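Best way to line a scratched metal bin for small odds and ends?
Posted in Storage and Organizing
Nasrin Tabrizi

I picked up a big gray metal bin when the Moya store near me closed its stockroom. It has two sections with a sloped divider between them, and I want to use it as a catch-all on the workbench. Sunglasses, small tools, the kids' action figures, whatever gets left on the counter by the end of the day.

The problem is the inside. The floor of the front section is bare metal with scuff marks all over, and the divider has a long band along the bottom where the light surface is gone. I don't want to put sunglasses in there and have the lenses get scratched up. I also don't love the noise when something is dropped in. 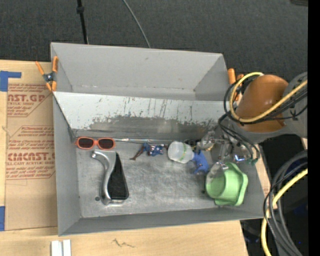

Front section with a few things in it, back section still empty.

What I'd like to know is whether I should paint the inside, line it, or both. It has to be something I can wipe out, and I'd rather not spend a lot. I have half a roll of Isberg shelf liner left over from the kitchen drawers, but it's the thin kind. I also don't know what to do about the slope, because anything I lay on it will probably slide down.

Viewed 156 times

Houshang Heydari
2 replies marked helpful

Line it and skip the paint. Paint on bare metal that gets things dropped on it will chip unless you sand and prime first, and then you're picking flakes off your sunglasses.

Get a sheet of closed-cell foam or thick felt, 1/8 inch is enough. Wash the metal with dish soap, rinse, dry, then wipe it with rubbing alcohol. Make a paper pattern of the floor first. Bins like that are often a little narrower at the bottom than you think and the corners are hardly ever square. Cut the liner slightly small so it lifts out for cleaning.

For the slope, cut a separate piece and hold it at the top edge with double-sided tape. Don't try to bend one piece around the seam where the divider meets the floor, it will bubble up.

Felt is quieter. Foam wipes clean. With kids' toys going in I would use foam.

I'd also keep the sunglasses away from the tools no matter what you line it with. Put them in the back section in a soft pouch. A liner protects the side touching the liner and does nothing about a tool landing on top.

Sawsan Mansour

just use a towel. I had one of these in the garage and an old bath towel folded in the bottom worked fine, throw it in the wash when it gets dirty

Niilo Salminen

Agree with Houshang about the foam. If you do decide to paint, go over the worn band with 2000 grit and you'll get a nice smooth surface, but that is too smooth for primer to hold. Use something a lot coarser, 220 or so. I learned that on a Nodine cabinet and had to strip it.

The thin shelf liner is fine for the slope because nothing really sits there. I wouldn't use it on the floor. Check the top edges of the bin for burrs too, and run a file over them before the kids start reaching in.

Comment from Nasrin Tabrizi

Thanks. I'm going with foam on the floor and the Isberg on the slope. Will do the paper pattern tonight.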